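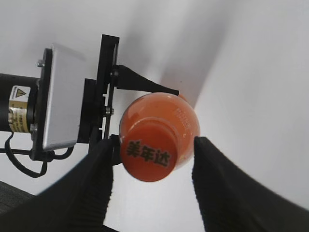
How does a robot know how hard to squeeze?
Most robots have to be told. A person picks a limit and types it in, and the robot's motor stops pushing when it gets there. Some robots also carry sensors in their fingers that feel the push coming back.

Hi, I'm Danica Baláž, and I build robot arms in a shared workshop called Skalside. A shared workshop is like a library for tools. You don't have to own a drill press, you just have to put it back how you found it (and sweep!). I'm there most Monday evenings, and kids from the after-school club keep coming over to my bench to ask about squeezing, so I thought I'd write it all down.

First, try something. Pick up a plastic bottle of water with the cap on tight. Easy, right? Now take the cap off, hold the bottle over the sink and pick it up exactly the same way. Feel how much softer it got? You probably changed your grip without thinking. Your skin noticed the plastic bending, your brain got the message, and your fingers eased off.

My robot is named Dika, and Dika has to do all of that with motors. Dika has two arms, and each arm ends in a gripper, which is the robot word for a hand. Each gripper is a pair of fingers that close toward each other, like when you pinch a cracker. A motor does the closing. When the fingers meet something solid, the motor has to work harder, and a motor that works harder uses more electricity. So a little chip keeps checking how much electricity is going in! If the number jumps, the chip says okay, we're touching something, slow down.

In my program the squeeze goes from 0 to 100. Those numbers are just my own scale, so don't expect them to match another robot. I set it to 50 on the first try because it was in the middle and I was feeling lazy. Dika flattened a paper cup like a pancake. Then I tried 2, and the cup slid straight out and rolled under the bench. After a whole evening of cups I ended up at 28, and I wrote it on a piece of tape so I wouldn't forget.

A full soda bottle is a different job. It's heavy, it's round and it's slippery, and round things love to roll away. That's where the fingers matter as much as the motor. Look at the black fingers near the bottom of the photo, on both sides of the orange bottle. They have fine ridges all over them. Ridges help a finger hang on, a bit like the bottom of your sneakers. You can also see a finger from a second gripper up above, lying along the top of the bottle. It's smaller at the tip, like a wedge.

Why use two hands? Well, think about opening a jar. One hand holds the jar still and the other one turns the lid. If you try it with one hand the whole jar just spins. Robots have the same trouble, so a lot of jobs get easier with a helper hand. The tricky part is that both hands have to agree about where the bottle is. If one of them thinks it's an inch to the left, they end up pushing against each other.

That brings me to eyes. Dika has a small camera at the wrist, right behind the fingers. From back there the fingers look enormous! If you hold your phone against your wrist and take a picture past your own thumb, you'll get the same giant-finger look. The close view is great for lining up the last little bit, and not much use for finding the door.

Can you build one? You can build a simple one. Cut two strips of stiff cardboard, poke a hole in the middle of each, and join them with a paper fastener so they make an X. Squeeze one end and the other end closes. Wrap a rubber band around each tip and try picking up a marker, then take the rubber bands off and try again. Ask a grown-up to help with the holes.

My next job is to teach Dika to put a bottle down gently, and I'm starting with an empty one.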